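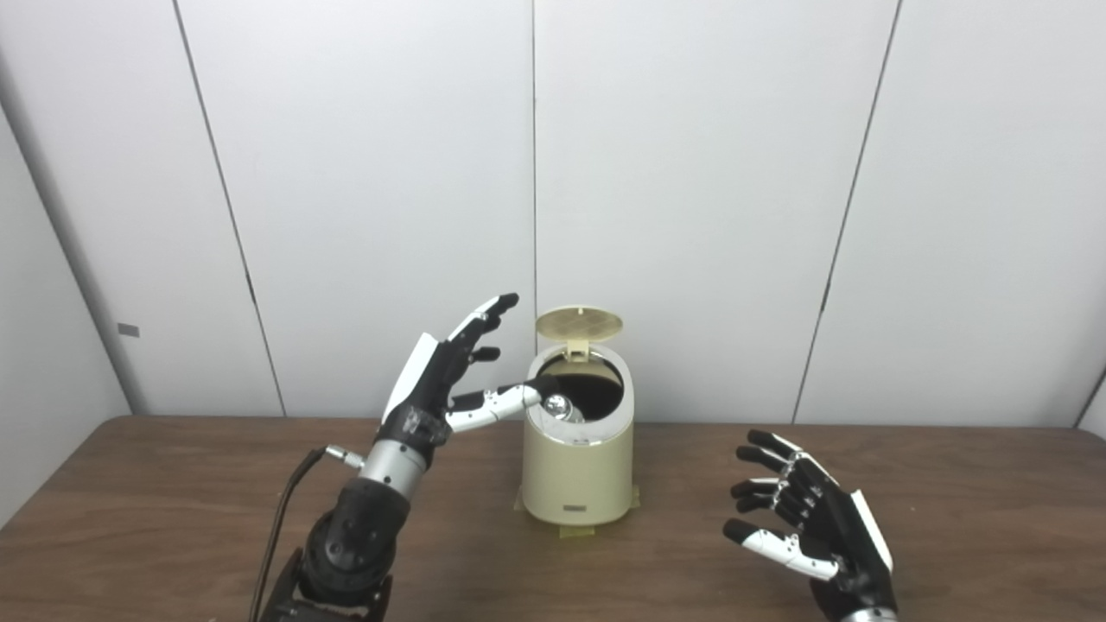

Kitard Manipulation Group, Jurkelbridge

How to relabel your teleop demos by contact phase (the short version)

Benoît Vasseur asked me to write this up before Thursday so people stop messaging me. It's rough. Fix it if you see something wrong.

What it's for: our lidded bin task. Two hands, one bin, lid open. The policy trained on raw demos kept hovering at the rim and never committing. Relabelling by contact phase fixed most of that. Same demos, same network, just better labels on the timesteps.

What you need
A set of demos with head camera and joint positions for both hands. We used 187.
The Enetti scripts, current branch. Not the old one on the shared drive.
Motor current logs for the fingers. No currents, no contact labels, so check first.
A quiet afternoon.

Before you record anything

Tape the bin down. Go right round the base, let the tape run onto the table a bit. The yellow-green stuff is fine, it peels off the wood grain top without leaving gunk. If the bin creeps between demos your phase boundaries will drift and you'll spend a day blaming the code. I did.

Lid all the way back before you press record. Opening the lid is a separate task with its own labels, don't mix them.

Park the spare hand. For the left hand set, the right one stays open and low, touching nothing. It still gets logged. Leave it in the data, the policy needs to learn that holding still is a thing it does.

Check the forearm cable has slack. Reach all the way over the rim once by hand and watch it. A tight cable shows up as a fake bump in the wrist torque and the script reads it as contact.

Step 1. Clean up the timestamps

Run the sync script over the whole folder. Camera and hand clocks are off by up to 14 ms on our rig. Doesn't sound like much but the thumb moves fast at the end. Anything the script flags red, throw out. Don't try to rescue it.

Step 2. Find the rim crossing

First phase boundary is where the thumb tip goes over the rim. Script guesses from forward kinematics and the bin pose you give it. Measure the bin pose properly, to the centre of the mouth and not the centre of the base, because the body is slightly tapered and your tape measure will lie to you.

Scrub through a handful and look. In the picture at the top the thumb is already over the rim, fingers still up outside. That's a good "crossed" example. Label it crossed, even though the rest of the hand hasn't gone anywhere.

Step 3. Find first contact

Thumb current goes up and stays up. Threshold is in the config. Start with the default and then look at the plots, becuase every hand is a bit different and ours got a new thumb motor in November.

Shiny objects are a pain here. The camera check (Shao's little classifier) gets confused by highlights on metal and calls contact early. For anything silver, trust the current and turn the camera check off. Flag is in the same config file.

Step 4. Write the labels

Phases are approach, crossed, contact, lift. One label per timestep. The script writes a new file next to the old one and leaves the old one alone. Do not rename the old one. Please.

Step 5. Train

Phase goes in as an extra prediction head, not as an input. We tried it as an input first and the policy just cheated off it, then fell over at test time when there was no label to read. Loss weight is 2. Higher than that and the hand gets the phase right and the motion wrong.

Seeds: run 2 at least. One seed told us a very nice story in the first round and it was rubbish.

If it goes wrong

Hand stops above the rim: crossing labels are late. Redo Step 2 with the bin pose remeasured.

Thumb closes on air: contact labels early. Almost always the shiny thing, see Step 3.

Idle hand twitches: somebody trimmed the idle joints out of the data. Put them back in and retrain.

Everything labelled contact from the first timestep: current logs in the wrong units. Happens when you mix old and new recordings.

Still to do: same thing with the right hand leading, and a bin with a different colour inside. Ours is dark inside so depth is patchy and I don't know how much that matters yet. Config and plots are in the Enetti folder under bin_phase. Ask Shao for acess if you can't open it.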